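Galtwood adds wall-hung storage to its Waris bedroom range

4/4/21

Furniture maker Galtwood has added six wall-hung cabinets to Waris, its range of fitted bedroom storage. The cabinets come in oak or painted finishes and start at $935.

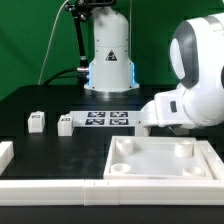
Black table with green backdrop

Each cabinet hangs on a steel rail and can be moved along it after fitting. Doors open from either side.
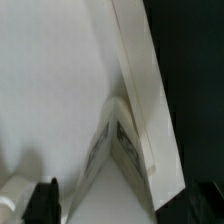
Abeysekara

Orders placed through Zisska showrooms ship in three weeks. Galtwood now offers more than 98 door colors.

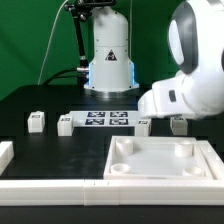
Availability

The cabinets are on sale now. Matching nightstands follow in November.

Related news
Waris drawer inserts
Zisska opens second showroom

Sign up for our newsletter

Contact | © Galtwood | Back to top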